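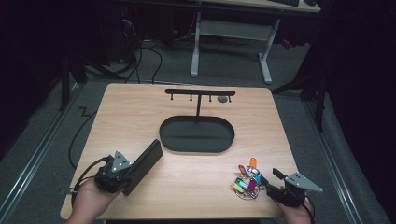 Björklund
Cell technician, Tresano
March 4, 2019

Second week of keeping the key-hanging cell running. Keys on the table, stand with its hooks behind, one hand-held gripper in each hand. Ostis sold it to us as "set up in an afternoon". I've kept a log, so let's see. 1/11

The bit that's meant to need no attention is the gripper. Mostly it doesn't. The bit that needs all of it is the cable. It hangs off the housing, and every time you turn your wrist it gets a tug at the same spot. 2/11

Log says 26 faults so far. I'd like to tell you they were interesting. Most of them went away when I pushed the plug back in. 3/11

The manual says to check the connectors monthly. Whoever wrote that had the thing sitting on a shelf. I do it before each session and again after lunch. 4/11

Next, the grey bracket on top. The screws under it work themselves slack and the finger starts closing a hair off line. You won't see it on a big soft object. You will on a key ring, which is thin and lies flat on the wood. 5/11

Fix: housing face down on a cloth, nip the screws up a little at a time, then close the finger on a strip of paper and pull. If it slides out on one side, do it again. Thread lock helped on the left one. Jury's out on the right. 6/11

Stand position. We had tape marks for it and they drifted, as tape marks do. Now I measure 38 cm from the near edge of the table to the front of the tray and leave the tape in the drawer. 7/11

Wosix make a calibration card that is supposed to do away with all this. I tried it for two days. It told me everything was fine on a morning when the left gripper wouldn't close. Back to the ruler. 8/11

Someone asked about the coloured tags on the keys. Handy for telling them apart in the recordings, I'll grant that. They also get between the finger and the ring, so a grab that looks good can be a grab on plastic. I log those separately. 9/11

The claimed figure is 85 hangs out of 100 with no adjustment between sets. I get about 50 if I leave it alone. With the screws and plugs done it's a good deal better, but then that's adjustment, isn't it? 10/11

I've asked Ostis for a cable clip that fits on the housing. They say it's on the list. Until then I'm using a loop of Velcro round the forearm and checking the plugs twice a day. 11/11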